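Teaching a Machine to Clear the Table

March 3, 2020

The chore Isla Drummond's group at Grarnholm picked for its new robot is one most people finish in under a minute: clear the trash off a table and put it in the bin. It took 600 recorded demonstrations to get started.

The method, called Platby, splits each recording into two kinds of moments. In one, the arms are reaching or carrying. In the other, they are letting go. The older approach learned everything as a single motion, and it tended to open the gripper early.

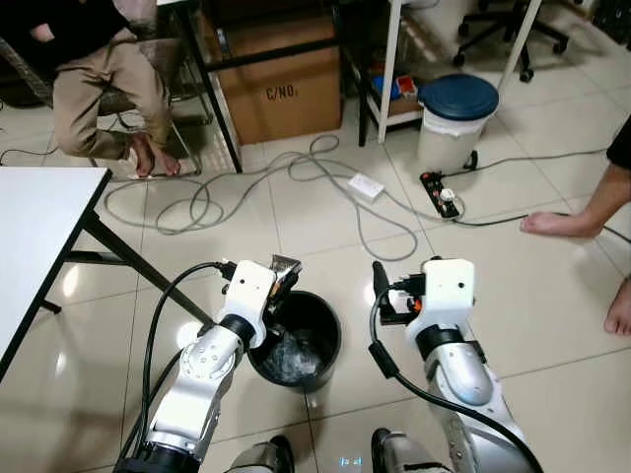 Drummond says the release was always the weak spot. A bin is low, its opening is small from above, and a few inches of error puts the item on the floor. Platby trains a separate model for that last stretch and hands control to it once an arm is near the rim.

Picking things up is a different problem. Bottles roll, tissue folds, and clear plastic is hard for a camera to find.
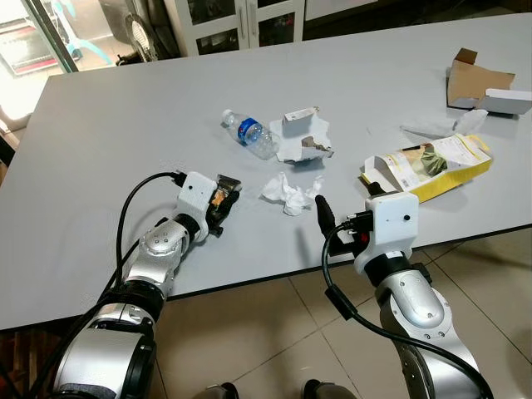 A bottle, a crumpled tissue and torn packaging on the table, with both arms reaching in.

In 400 test runs the new method dropped or missed an item in 109, most of them thin wrappers. Drummond's group wants to cut that number by May - probably with more recordings of wrappers alone. The code runs on 2 arms now, and a one-arm version is planned.
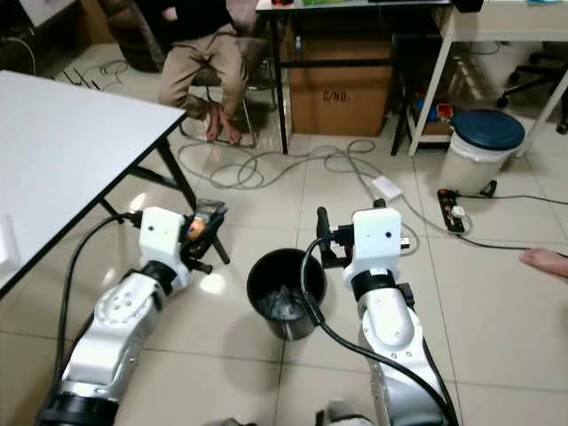
Ortner is less sure that splitting the motion will hold up in other homes, and told us that a taller bin or a swing lid could mean training the release model all over again. Drummond agrees that lids are a problem. Her group has not tried one yet.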